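Vimudixについて

ホーム > 会社案内 > 私たちについて

Vimudixは、中古デスクトップパソコンの点検と部品の再利用を請け負う会社です。事務所で使われなくなった機体を引き取り、まだ働けるものと、もう無理なものを分けています。

この業界の「会社案内」には、だいたい「環境にやさしい」「安心の品質」と書いてあります。私たちもそう書けば楽なのですが、何を基準に安心と言っているのか、読んでもわからない案内が多すぎます。中古部品は中古部品です。新品同様という言葉を、当社の見積書では使いません。

仕事の中心はマザーボードの確認です。メモリやカードの抜き差しは手順さえ守れば難しくありませんが、CPUソケットまわりは別です。固定レバーは細い金属線一本のものもあり、無理に押せば曲がります。ソケットの三角印とCPU側の印を合わせる。それだけのことを、急いでいる人ほど飛ばします。

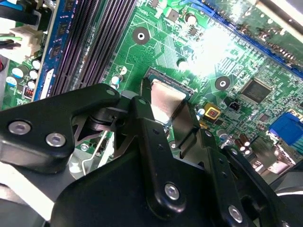

「動作確認済み」という言葉について

私たちが一番疑っている言葉です。電源を入れて画面が出た、という意味で使う業者もあれば、一晩負荷をかけたという意味で使う業者もあります。買う側には区別がつきません。

そこで当社では、確認した項目を紙に書いて部品に添えています。項目は7つあります。

・基板の目視(焦げ、腐食、配線の傷)
・コンデンサの膨らみと液漏れ
・ソケットの状態と固定金具のかかり
・メモリスロット全部での認識
・映像出力
・拡張スロットの認識
・負荷をかけた連続運転、6時間

6時間で何がわかるのか、と聞かれることがあります。もっともな疑問です。6時間もった基板が来年の12月ももつとは、私たちにも言えません。書いてあるのは、その時間もったという事実だけです。保証は別に定めた期間で、期間を過ぎたものを「特別に」直すこともしていません。

目視を最初に置いているのは、機械の測定より頼りになると信じているからではありません。膨らんだコンデンサのある基板に通電しても、得るものが少ないのです。メーカー製デスクトップの基板は、ソケットを囲むように四つのクーラー取り付け穴があり、その近くに電源まわりの部品が並ぶものがあります。

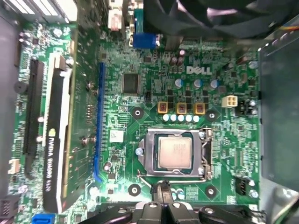 熱のこもりやすい場所なので、担当者はここに一番時間をかけます。ヒートスプレッダに古いグリスが残っていれば拭き取り、刻印を読んで台帳と照らします。刻印が読み取れないCPUは、型番を推測で書かず「不明」のまま棚に入れます。売り物としては不利ですが、間違った型番で売るよりはましでしょう。

管理の道具と取引先

台帳には自社で作った「Plusitz」を使っています。立派な名前が付いていますが、中身は表と検索欄です。以前は市販の在庫管理を二種類試しました。どちらも新品の流通を前提にしていて、同じ型番でも一枚ごとに状態が違うという、中古では当たり前のことがうまく書けませんでした。

再利用できない基板は、金属回収を行うBriemに引き渡しています。Batskaの作業場では、ケースと電源の分解をお願いしています。どちらの会社にも引き渡しの記録を毎月出してもらい、こちらの台帳と数が合わなければ理由を尋ねます。面倒がられているとは思います。

お断りしていること

データ消去だけのご依頼は受けていません。消去証明書だけが欲しいというお話も同じです。また、過度に高い回転数や電圧で使われていた機体は、引き取っても部品としては販売しません。

所属する技術者は4名で、一度にお預かりできる台数には限りがあります。お急ぎの場合は、正直なところ大手のほうが早いでしょう。見積もりをご希望の方は、機種名と台数、保管していた場所の様子を添えて、お問い合わせページからご連絡ください。倉庫に何年も置いてあった機体は、その旨も書いていただけると助かります。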